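Play Kitchen Corner: December 2018

Wynne playroom gallery. Page 2 of the winter set

Quick post, the new pictures are up at last. Most of you have asked about the play kitchen things since we swapped the shelves over, so this page is all pizza and dough. Bigger versions at the desk if anybody wants one for the newsletter.

The kitchen bits come out of the Garncombe swap mostly. Some from the Putano box, some from people's attics. No matching sets. Kids do not care. Last February we had a real argument over buying one big boxed kitchen and I am so glad we didnt, the money went on dough and a rug instead.

Pizza station
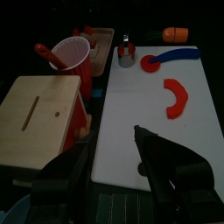 White board, red and blue pizza cutter, a curl of red-orange across from it. Carrot waiting in the back.

The cutter is the favorite, always. Goes through dough fine if you lean on it. Please put it back with the board and not in the dress-up bin, we lost it for 6 weeks that way and there were tears.

Red cup is the utensil cup. Anything with a long handle goes in there. The little wooden tray is for food, red pieces on it this time. It gets used as an oven shelf, a bed for bears, a boat.

The wooden box with the red sides has a slot and a round hole in the top. Good for a shop till! Buttons, cardboard coins, whatever is around. Check inside before you go home, earrings have been posted.

Carrot splits into halves. If you find one half on its own, it goes in the odd bits jar on the windowsill, the other will show up.

Dough table

Same red-orange dough, a big flat lump this time, squashed in the middle. Wooden box again with its red panel and round knob, and off to the side there's a gray cube with a green circle on it. Nice speckle on that one, looks like stone.

Dough recipe is still the Branora one, pinned inside the cupboard door. Double batch makes 600 grams give or take what gets eaten. Lid on tight. It goes crumbly by the second week and then its no good for anything but pretend gravel.

Roll it, cut it, press things in it. Stamps are in the drawer under the sink. Colors stay separate till about ten minutes in and then everything is brown, so one color out at a time please.

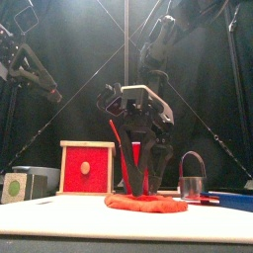
Putting Away

Food on the tray, handles in the cup, dough in the tub. Wipe the board both sides. Cubes stack in the low basket.

More pictures after the break, the dress-up rail next and then the blocks. Still looking for a second pizza cutter if anyone has one going spare.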